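Old Drives Find New Work at the Judmont Repair Room

16 October 2026

If you have a dead computer in the closet, the folks at the Judmont repair room would like a word with you. They're collecting old hard drives again this fall, and I spent an afternoon over there this week to see what happens after you hand one across the counter. I brought my own, of course. It had been in a shoebox under my bed through two apartments and I was a little embarrassed about it.

The program is called Sikder, and it started in April with 5 old towers and a folding table. By the end of last week the log book was up to 1223 drives, and 900 of those had already been wiped, tested and sent on to a new home. The rest are waiting their turn or have gone in the scrap bin, which gets picked up by Pendatard, the recycler out past the rail yard.

The room is bigger than I expected and a lot quieter. I had pictured wires everywhere (my own desk gave me that idea) but most of the work is slow and neat. A drive comes in, it gets a number in the log, and then somebody looks it over for dents, bent pins and burn marks. Anything that smells scorched goes no further. Mine smelled like shoebox, so we were good.

Then comes the wiping, and that's the part people always ask about. I did too! I've got ten years of tax forms and some truly bad poetry on that thing. Every drive gets overwritten from start to finish, and the owner can ask for a slip with the log number on it to show that it was done. A big drive can take all night. If one fails partway through, it gets drilled, and you're welcome to come and watch. I kind of want mine to fail now.

The good ones get tested for bad sectors and after that they need something to ride in. A bare drive won't just sit in a case on its own - well, it will, but it'll rattle and you'll hate it. So there's a whole shelf of trays and brackets saved from scrapped machines, sorted by size, and matching the drive to the right one takes more patience than I have. The plastic kind with side rails is the favorite. You flex the rails a bit, set the drive down between them and feel for the little pegs to find the screw holes. 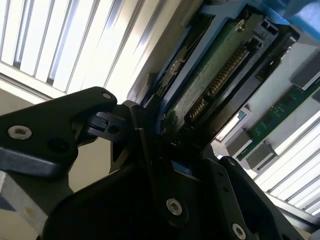
I tried one myself and put it in backward the first time. You want the connector end facing the cables once the tray slides into the case, and I was so busy worrying about snapping the plastic that I forgot to check. Second try went in fine. There's a nice little click to it, and I may have popped it out and done it again just to hear it.

Finished drives go into rebuilt desktops for the Anance reading center, where kids come in after school to do homework. The center has asked for another batch before the holidays, and more than 3 dozen families are on the waiting list for a computer to take home.

Drop-off is at the side door, the one by the bike rack, any afternoon until six. They take internal drives of either size, plus the trays, screws and short cables that came with them. No monitors, please, and no printers - there is simply no room left for printers. If your drive is still inside the computer, bring the whole thing in and they'll pull it out while you wait. Copy off anything you want to keep before you come, and if you'd like the slip, ask for it at the counter when your drive gets its number.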